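3.2 Was auf der Probebühne liegen bleibt
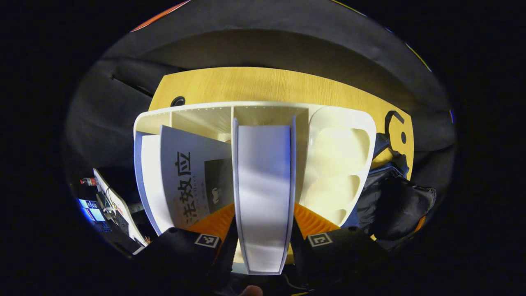

Abb. 4: Schmales, leicht gewölbtes weißes Kunststoffteil, dahinter eine Ablage aus weißem Kunststoff.

Als ich in Coddale mit meinen Probenbesuchen anfing, wollte ich eigentlich nur übers Textlernen schreiben. 24 Proben habe ich dort gesehen, alle im Januar, und mein Notizbuch ist trotzdem voll mit Requisiten! Fergal Gallagher, der im Ensemble Lallelwood Regie führt, lässt nämlich von der ersten Leseprobe an mit Gegenständen spielen, und zwar am liebsten mit solchen, die noch nichts bedeuten. Ein hochkant stehendes, sanft gebogenes weißes Teil wie in Abb. 4 wäre so ein Fall: bei ihm könnte das ein Segel sein, ein Brief oder (mein Favorit) die Rückenlehne eines Throns. Ich nenne das im Folgenden »offene Requisite« -- der Begriff ist nicht schön, aber ich habe keinen besseren gefunden.

In meinen Protokollen stehen 80 Szenendurchläufe, und bei 33 davon hat jemand die Bedeutung eines Gegenstands mitten im Spiel gewechselt. Das hat mich ziemlich überrascht, gerade weil die jüngeren Spielerinnen und Spieler das viel öfter machten als die erfahrenen. Ob das an der Ausbildung liegt oder am Stück, kann ich nicht sagen -- beim Kavanagh-Ensemble, das ich in Abschnitt 3.3 beschreibe, lief es jedenfalls umgekehrt.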